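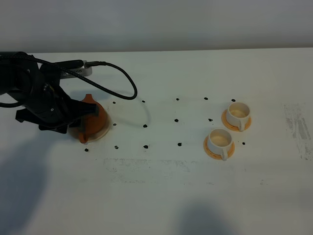

Tea cell, gripper closed, cable doing its big loop

OK, tune-up thread for the tea cell, as promised to everyone who asked after February. It's a long one and I had a great time writing it.

The cell is one arm, one teapot, two cups with saucers. We call the task file Haltetti and the pot has to go up, over and back without drama. I look after it at the Flellinthorpe workshop, usually at 7 in the morning with my own tea well away from the controller.

Cable first, always cable first. The braided one comes off the top of the arm and I want a wide, lazy loop. If it's tight the wrist joint drags at the far end of its travel and the tilt goes mushy. I spent most of an afternoon once blaming the motor for that!

So: wrist to one limit, then the other, watch the loop, nudge the clip, do it again. When it swings free at both ends I snug the clip and leave it alone.
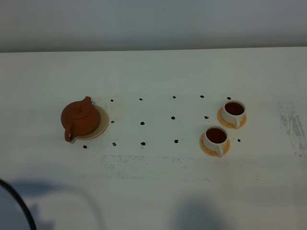
Next, reference points. Black marks on a white top, three rows, and every taught position gets checked against them. I park the arm out of the way, put the crockery back on its spots and compare with the setup sheet. If a saucer has crept, the whole file looks wrong when it's perfectly fine.

The marks get a bit blobby over time. Doesn't matter, I go for the middle of each one. What does matter is wiping the table AROUND them. Ask me how I learned that (one missing reference, one very quiet morning re-measuring).

The scuffs I've given up on. I have tried the Quiambao cleaner, I have tried elbow grease, the gray patch on the right is staying with us.

Now fingers. Clay is lovely stuff and also kind of slippery, so finger faces get cleaned every 200 cycles. Lint-free cloth, a little alcohol, let them dry before closing on anything. Takes four minutes and it's the best four minutes in the whole routine.

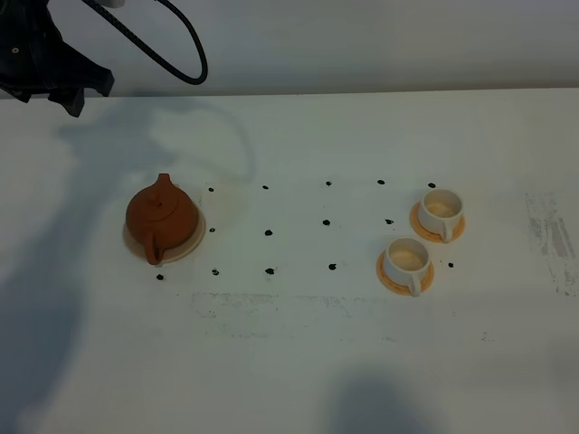 Gripper over on the left, pot on its saucer, handle facing front

Pot handle direction is in the file, so if you set it down facing some other way the approach path is nonsense. Handle toward the front of the table. Same with the cups. I wrote it in capitals on the setup sheet and I still check it twice.

Close force: I run 53 percent on this gripper. Started way higher and the pot would shift as the fingers came together. Lower is kinder and it holds just as well if the fingers are clean. Your number will be different — start low and creep up.

Every screw on the wrist housing gets a touch with the driver too. A touch! You're feeling for one that moves. If one moves, take it out, fresh threadlocker, back in. 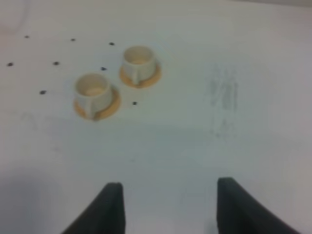

Wrist camera is last, and it's my favorite bit. Open the fingers all the way and look at where the tips land in the view. They should sit in the same place as in your saved reference. If one has wandered, the camera mount has slipped or the finger has, and you want to know which before you re-teach a single point.

I use the Jivside overlay for this, live view on top of saved view at half opacity. Any mismatch jumps right out. SO satisfying when the two line up.

Then one slow run at reduced speed with a hand near the stop button, one at normal speed, and write it in the log. Whole thing is 90 minutes if the cable behaves.

Still on my list: a better clip for that loop, and re-inking the front row of marks. If you have a clip you love on a small arm, please send it my way, I will absolutely try it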